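In Praise of the Dull Robot

By Upendo Lukumay

I have judged the Jurnari Cup for enough years now to have a preferred folding chair. The Cup is our regional student robotics competition. It is held in a gymnasium in January, and it is very loud. There is a fog machine. There are team capes. Two machines roll out to the middle of the floor and shove each other until one falls over or catches fire, and the parents film all of it on their phones, holding them sideways if we are lucky.

I want to be fair to the Cup, which has been good to me and has given me several T-shirts. Kids who had never held a wrench have learned to hold one there, sometimes by the correct end. But I have come to think it teaches them something untrue about robots, and about work in general, and I'd like to make the case for the other thing, the thing I teach when I am not in the folding chair.

My other thing is a senior project course in the basement of Jitpraphai Hall. The project is called Selix, a name the first group picked by a method they have never agreed to describe. The goal of Selix is to get robot arms to take small parts out of a tray and put them in bins. That is the entire goal. When I say it at open house, parents wait politely for the rest of the sentence.

There is a father every year who asks what it does after that. After that, sir, it does it again.

Let me explain what is hard about this, and then you can decide whether it deserves your tax dollars. A person who wants a circuit board out of a tray reaches over and takes it, usually while talking about something else. A robot has to be told, or shown, where the board is, which way it's turned, how far down the bottom of the tray is, how hard to squeeze, and when to stop squeezing. It has to find its way into a bin without knocking on the walls. The inside of a bin, by the way, is a strange place if you are a gripper. It's all one color and it shines. I make every student spend part of an afternoon looking at nothing but the wrist camera's view of one, and they come away with a new respect for corners.
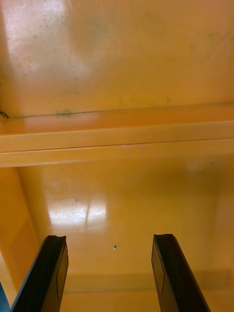
Inside the bin: fingers open, nothing held.

It makes a poor poster, I'll grant you. The Cup's poster has lightning on it.

But look at what a student has to know before those two fingers can be trusted in there. She has to know where the arm is, and she has to know it in the arm's own terms, which differ from hers. She has to have thought about glare, a topic that high school physics dispatches in a paragraph and that then follows you around for the rest of your life. She has to have decided what counts as touching the bottom. And she has to be able to say all this to the student running the other arm, who has his own opinions and is about to move.

None of it comes up when the assignment is to shove. A shoving robot needs to be heavy and pointed in the right direction. I've watched a team reach the semifinals with a machine whose steering had failed in the first round, and the audience loved it. They called it "the Bulldozer." I gave it high marks for reliability, and I stand by them.

My complaint about the Cup is really a complaint about the clock. A match is over in two minutes, and in two minutes anything that works once looks like something that works. So the students build for once. They learn to get the battery hot, say a prayer, and run the good take. Then they go off to college and on to jobs, where someone hands them a thing that must work on a Wednesday afternoon with the blinds open, and they're surprised. I have had the emails. They are nice emails, and the word "apparently" comes up a lot.

In Selix, a task that works once gets you a nod. I have a rule that nobody may cheer before the twentieth run. (I should say I cheered at run six in my first year, and the arm heard me, or so the students maintain.) By run 20 the cheering has usually gone out of people anyway, and what you get is a kind of low hum of approval, such as you hear from men looking at a well-stacked woodpile. I find I like that sound better than the gymnasium.

I am told by colleagues that this is a joyless approach, and that young people need excitement to stay in the field. Perhaps. I've noticed that the people who say so tend to leave the basement after a quarter of an hour. Those who stay longer get interested in spite of themselves. Last spring a woman from the dean's office came down to ask about our storage closet and ended up pulling a stool over. She wanted to know why the arm had paused. Then she wanted to know why it had paused again. She never did get back to the closet, and we still have it.
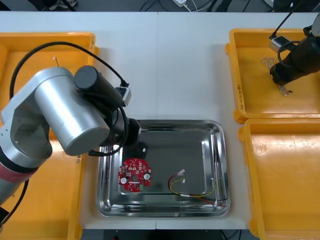

GALACH, Tue 13 September

I wrote everything up to this line over the summer, when it's easy to have convictions. Term has now started, so let me report from the basement, where convictions go to be tested against wiring.

We have a new group of five. They have inherited the table, the bins, both arms, and a notebook in which former students recorded everything that went wrong, in handwriting that declines as the year goes on. The notebook is the best thing the course owns. I would save it from a fire before the laptops. One page says only "the harness again," underlined hard enough to come through on the next page, and the new group laughed at that on the first day. They aren't laughing now.

The harness is a few colored wires with little white connectors on them, and it sits in the steel tray beside a round red board with a hole in the middle. The board is a considerate object. It's flat and stiff, and if you push it, it goes where you pushed it. It has a cog-like edge that gives the fingers something to think about, but on the whole I would call it a team player. The harness is soup. Pick it up at one end and the other end makes its own arrangements. No two pickups look alike, so whatever the student learned from the last one is worth about half by the next.

I could swap it out for something stiffer. One of the students proposed this in writing, with a budget. I said no, and I want to defend the no, as it's the closest I come to a philosophy of education. Most of what people would like a robot to handle someday is soup. Laundry is soup. So are grocery bags, shoelaces, bandages, and the cord on every appliance ever sold. A student who has only met considerate objects will grow up to write confident brochures.

There's also the matter of the steel tray, which I defend with less philosophy. It's shiny. It shows the camera a second, wobblier version of anything near it. We use it because it was in the cabinet, and I've since pretended it was a teaching decision. A matte tray would be kinder. I am told a matte tray is on order, and I have been told this before.

And then there is the second arm, which people assume makes everything twice as easy. Consider two cooks in a small kitchen. Now suppose that neither can see the other, and both are made of metal. We spent the whole first week with one arm parked over its own bin while the other one had the tray, and the group called this "taking turns," a skill their kindergarten teachers will be glad to know has finally come up in industry.

By the end of the year they'll have logged almost 1000 attempts between them, and I expect a good share will be failures. I'd like the failures to count. That's the actual proposal buried in this essay, for anyone on the Cup's rules panel who has read this far, and I know at least one of you has, because I've threatened to ask. Keep the gymnasium. Keep the fog, if you must, though it sets off my cough. But add an event where each team does one small job over and over for an hour, with the same parts and the same tray, and score it on how well they can explain each miss. Let the parents wander in and out. Put it by the snack table. Give a prize for the best notebook.

I have raised this with the panel before. They said it was an intriguing idea and asked what would be happening, visually. I said that a robot would be picking up a wire. There was some silence, and then someone asked whether the wire could be on fire.

I don't think the students are the obstacle. I used to. I assumed that a seventeen-year-old offered the choice between combat and parts sorting would choose combat every time, and on the sign-up sheet most of them do. But the ones who come down the stairs stay past the end of class, and I have to turn the lights off and on to get them out. Yesterday two of them stood over the tray arguing about whether to grab the harness near the connectors or back where the wires bunch together. Both had drawings. One was drawn on a napkin and was the better of the two. I had a view on the question and kept it to myself, which at my age is a form of exercise.

They've decided to try it both ways, 20 runs each, starting after lunch. I've been asked to stand farther from the table this time, on account of run six.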